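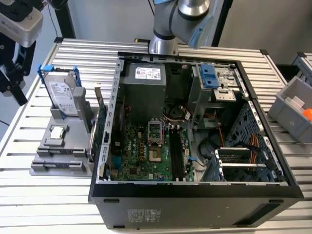
Desktop computer tower

A desktop computer tower, also called a tower case, a system unit or (by the majority of its owners, and incorrectly) "the hard drive", is an upright metal box holding the working parts of a personal computer. It is usually kept under a desk, where it collects dust, warms the ankles and is forgotten until it stops. The screen, keyboard and mouse are attached by cables and get most of the attention.

This article deals with the ordinary office and household tower, its contents, and the business of taking it apart. For servers, see Rack unit. For machines with coloured lights, see Gaming computer.

Name and shape

The word "tower" describes a case that is taller than it is wide. Earlier desktop computers lay flat with the monitor on top, an arrangement that saved floor space and used up the desk. When the case was stood on its narrow side and moved to the carpet, it became a tower, although few towers reach the knee. The usual sizes are full, mid and mini, and makers have never agreed where one ends and the next begins.

A tower is nearly always laid on its side for repair. With the side panel off, the motherboard then lies flat at the bottom of the box like the floor of a tray, and dropped screws fall somewhere they can be found. People who work with the case upright soon learn how many places a screw can go.

Case

The case, or chassis, is made of folded steel sheet, commonly left bare grey inside and painted black outside. Beige was the standard colour for many years and is now admired by people who did not have to look at it at the time. Perforated areas let air through and also let in cat hair.

Office models tend to have one removable side, released by a latch, a thumbscrew or a slide. The opposite side stays put, being the wall to which the motherboard is fixed. Somewhere on the shell there is normally a regulatory label, printed in type small enough to discourage reading, with the symbols of the various bodies that have declared the machine fit to be sold.

Inner edges on cheaper cases may be sharp. Better ones are rolled over or smoothed, and the difference is easily established by hand.

Power supply

The power supply is a closed metal box, generally found near the rear of the case. It takes mains electricity and turns it into the lower voltages the other parts need, sending these out through a bundle of coloured wires. In the common scheme yellow carries 12 volts, red 5, orange 3.3, and black is the return. The colours are a convention, and some makers have departed from it without telling anyone.

A label on the unit lists its ratings. It should not be opened by the curious, as the capacitors inside can hold a charge after the plug has been pulled. Technicians replace the whole box.

Motherboard

The motherboard is the large printed circuit board into which everything else is plugged. Green was long the usual colour. It carries capacitors, small chips, rows of pins called headers, and very often the name of the firm that sold the computer, even where another firm built the board. The Dell name, for instance, is found printed in white on the boards of Dell machines, which at least settles the question of what to type into the search box.

Near the middle is the processor socket. In one widespread design the contacts are fine gold-coloured pins standing in the socket itself, and the processor is pressed on to them by a metal frame closed with a lever. With the processor taken out, the pins are exposed and very easily bent. A sleeve, a dropped screw or a well-meant wipe with a cloth will do it. New boards are sold with a plastic cover over the socket. The cover is thrown away on the first day and wanted badly some years later.

Memory slots are long and narrow and stand close to the socket. Each takes one module, held by a latch at one or both ends. A computer with empty memory slots will not start, though it may beep about it. Expansion slots lie nearer the back, so that the cards in them can show their sockets to the outside through a metal bracket. The card might be for graphics, sound, networking or, in older offices, a modem that has been waiting for a call.

Drive bays

Drives are carried in metal cages, usually towards the front. The larger bay was meant for an optical drive, which read discs, and which on many machines was used twice: once to install something and once to find out whether it still opened. The smaller bays hold hard drives, sometimes in plastic carriers that slide in on rails.

Many business machines use coloured plastic for the parts a person is supposed to touch. Blue is a common choice, so that a blue tab or latch may be pressed, pulled or turned with some confidence, and everything else calls for a screwdriver or second thoughts. The repair writer Estrella Arriaga, whose handbook Under the Desk was published by Flarnari, calls this "the only instruction manual that has never been lost".

Cables

Cables fill whatever space is left. Power leads run from the supply to the board and the drives, and thinner data leads join the drives to the board. Thin data cables replaced a wide, flat grey ribbon that blocked the air and had to be folded like a map. Leads that are not needed are coiled and left on the floor of the case, or tied to a strut by someone who does not expect to come back.

The small wires for the power button and the front lights are the least loved part of the job. On a branded office machine they often arrive in a single plug. On a home-built one they may come singly, with labels that can be read under a good lamp by a child.

Dismantling

Towers are opened to be cleaned, repaired, improved or stripped for parts. The order of work varies little:

Shut the computer down, unplug it from the wall, and hold the power button for 5 seconds.
Take off everything plugged into the back, having first photographed it.
Lay the case down with the removable side uppermost and take off the panel.
Touch bare metal on the chassis before touching any board.
Unclip the memory and put it in an antistatic bag.
Remove the fan and heatsink, then the processor, and cover the socket.
Slide out the drives.
Lift out the power supply and the motherboard, if it has come to that.

Screws are best kept in separate pots, as there are usually several kinds and they look alike until the wrong one is halfway in. A magnetic dish is popular. An egg box is just as good and harder to knock over.

Work surface

Any firm, level surface will serve if it is dry and well lit. Kitchen tables are common at home and are the origin of most crumbs found in keyboards. Workshops prefer a bench with a hard top and may cover it with an antistatic mat. Benches built of slatted aluminium rails are stiff and useful for bolting things down, but the gaps take small screws readily, and a tray or cloth under the work saves a good deal of kneeling. Carpet is advised against in all the books and used by almost everyone.

Cleaning

Dust settles first on fans and heatsinks, and a heavy coat of it makes a machine hot and noisy. It is removed with a soft brush or compressed air, preferably outdoors. Fans should be held still while this is done. Old thermal paste is wiped from the processor with alcohol on a lint-free cloth, and a fresh dab the size of a pea is put in its place. The correct size of the pea has been argued over at length.

Vacuum cleaners are not recommended inside the case. They can build up static, and they will take a jumper off a board without changing their note.

Reuse and disposal

A tower seldom wears out all at once. Memory, drives and processors are commonly pulled for use elsewhere, leaving the case, board and power supply as what the trade calls a carcass. Dealers such as Fernandes and Zatach buy these by the pallet, and the price depends on the board. The steel is worth little and weighs most of the total.

Office models are harder to reuse whole than they look. Their makers have often favoured power supplies and front-panel plugs of their own shape, so that a new motherboard will not fit an old case without adaptors, a file and some bad language. The Brullo conversion bracket was sold as a cure for this and fitted several of the models named on its packet.

Hard drives should be wiped or destroyed before a machine leaves the building. The rest may go to a recycler. A large number go to the loft instead, in case they come in handy.

See also

Antistatic wrist strap
Drawer of cables
Motherboard
Optical disc drive
Screw, missing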